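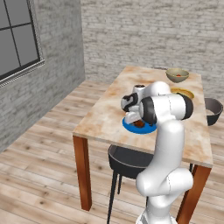

3 min read

Comparing two controllers on the same simulated arm

I've been putting this off since the start of September. Kakar and Vass both do a controller that will drive the simulated arm I use at home, and I wanted to know which one to keep before paying for another year of either.

The rule was to change the controller and leave everything else alone. Same arm, same gripper, same kitchen, same starting positions. Each controller got the same list of jobs at the table and at the fridge, 357 attempts apiece. I ran them overnight and read the logs over breakfast.

Table jobs first. The gripper comes down over the blue plate and has to close on a small piece of food without touching the rim. Kakar is slow at this. It stops above the plate, corrects, stops again and then goes down. Vass comes in on one curve and closes. It was quicker by a good margin and I expected it to drop more, but the two were level on the plate. The bowls at the far end of the table were harder for both, mostly through the fingers catching the side on the way in.

I had the finger friction set too high for the first evening, so everything stuck to everything and both controllers looked brilliant. Fatima Venter spotted that when I sent her the numbers. I threw those runs out and started again, and the 357 doesn't include them.

The fridge is where they came apart. The bowl sits on a glass shelf just inside, so the arm has to reach in past the open door and keep its elbow out of trouble at the same time. Vass likes its one curve, and the curve often went through the door. You can add waypoints to stop it, and I did, but by the time I had 7 of them in I was more or less driving it by hand. Kakar's stopping and starting was a help for once. It needed two waypoints and hit the door far less.

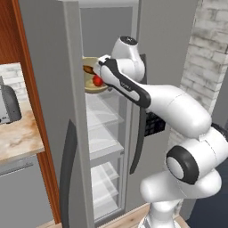
Can you use the same grip force for the table and the fridge?

I did for this comparison, to keep it fair, but I'd set them separately for normal use, with a lighter grip for anything soft.

Setup took longer with Vass. The config file is long, and the joint limits are in radians in one section and degrees in another. Kakar has a proper settings page, though it forgets the camera position when you close it. I now keep mine in a text file and paste it back in.

I'm keeping Kakar for now. If I only did table work it would be Vass. Next I want to try the Drerley gripper model with the wider fingers, on the bowls first.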